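Zalby Two-Arm Bench: see it at work before you buy it

We sell the Zalby bench to people who have a lot of small objects and not enough patience. It is a table with an arm on each side and a gripper on the end of each arm. It picks things up, puts them down again somewhere else, and doesn't ask why. If you've watched the short film on our front page, you know what it looks like on its best behaviour. The demonstration visit is where you get to see it on an ordinary afternoon.

Visits take place at Constead's workshop, on the ground floor, past the door that says Deliveries and through the one that doesn't. A visit lasts as long as the visitors' questions do. The next open day is December 16, 2019, and after that we go back to visits by appointment until May, when the bench gets its new controller and we get our evenings back.

What you'll see

The demonstration job is drinks cans. We tried others. Wooden blocks made grown engineers look bored, and the box of plumbing parts looked too much like work. Everyone knows how heavy a can is and what it sounds like when it's dropped, so you can judge the arms for yourself without a leaflet. The job is to take cans from the tabletop and stand them at the back, then do it again with the cans in different places.
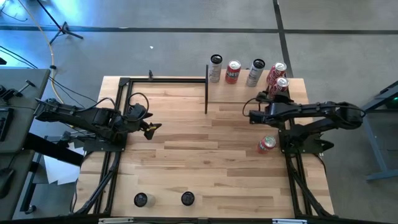 The Zalby bench from above, right arm among the cans.

Each arm is fixed to its own side rail, so either can be taken off without disturbing its neighbour. Both can reach the middle of the table, and working out who goes first is half the software. Babak Kermani wrote most of that half. He'll be at the keyboard on the open day and is happy to talk about right of way for longer than you might expect -- bring a drink.

You'll be invited to move things. Please do. Push a can somewhere awkward, turn it round, stand it too near its friend. The arms are slow in demonstration mode and the stop button is large, red and within reach of anyone who feels strongly. We ask only that you keep your hands off the table while the arms are moving and that you tell Babak what you changed, because he likes to guess and he is not good at it.

Does it drop things?

Yes. Arash Safavi keeps the log, and the log is kept on the desk where visitors can read it. Over the last full set of trials the bench attempted 797 picks and missed 46 of them. A miss means the gripper closed on air, knocked the can over or let go early. We could have used a kinder definition and had a nicer number, and one or two of our competitors seem to have thought of this already.

A can standing on its own is easy. Two cans touching are harder. A can lying down is a separate subject with its own chapter in the manual, and the chapter is mostly Arash's opinions.

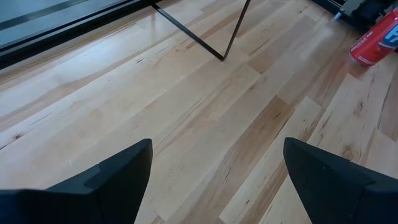 The fingers are plain two-part grippers, and they come off with a hex key. We sell a softer pair for anything that bruises. If you're planning to handle fruit, glass or somebody else's property, ask to try the soft pair during your visit. They cost more and they wear out sooner, and the people who buy them seem content with both facts.

There is also a small camera at the gripper, which gives the arm a close look at what it's reaching for. Visitors tend to enjoy that view more than the main one. Elie Aoun will put it on a screen if asked, and sometimes if not.

What's in the box

The standard bench arrives as a tabletop, a rail kit, two arms, two grippers, the cameras, a controller and a bag of fixings containing one more bolt than you need. We have been meaning to sort out the bolt. The whole lot weighs 152 kg packed, so please don't tell the courier to leave it with a neighbour.

Assembly takes two people a day. It has been done by one person in a day and a half, but he doesn't speak of it warmly. You'll want a level floor, a mains socket on each side and enough room to walk all the way round. The Fosta software comes installed, with a year of updates, and will run the can job as soon as the cameras have been set up. Teaching it your own job takes longer, and how much longer depends on your job. Bring a sample of whatever you want moved and we'll give you a straight answer on the day, even if the answer is a conveyor belt. 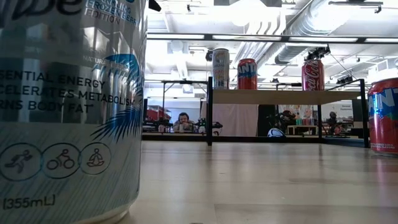

We're often asked whether the bench minds shiny things, and drinks cans are a fair test of that. Reflections confuse it less than they did a year ago. Bright overhead lights can still bother it, and so can direct sun, so tell us what your room is like before you order. Amirhossein Mirzaei looks after installations and will ask for photographs of your ceiling. It's a perfectly normal request and he makes it sound peculiar every time.

Who has one already

Mazandarani bought the first two benches for their sample store, and took a third once they'd stopped arguing over the first two. Pejman Ansari, who runs the store, has agreed to come along on the open day and answer questions without us standing behind him. His main complaint so far is that the rails collect dust. He's right, they do, and a paintbrush gets it out.

Coming to see it

There are 13 places on the open day and we don't squeeze in a fourteenth. Tea is provided. Flat shoes are sensible and long scarves are not. Lone visitors are as welcome as purchasing departments, and usually quicker to get to the point. To book, send us your name, what you'd like the bench to pick up, and whether it's breakable.

Prices are given by quotation. They depend on the fingers, the cameras and how far Amirhossein has to drive.

Contact Constead | Copyright Constead 2019 | Back to top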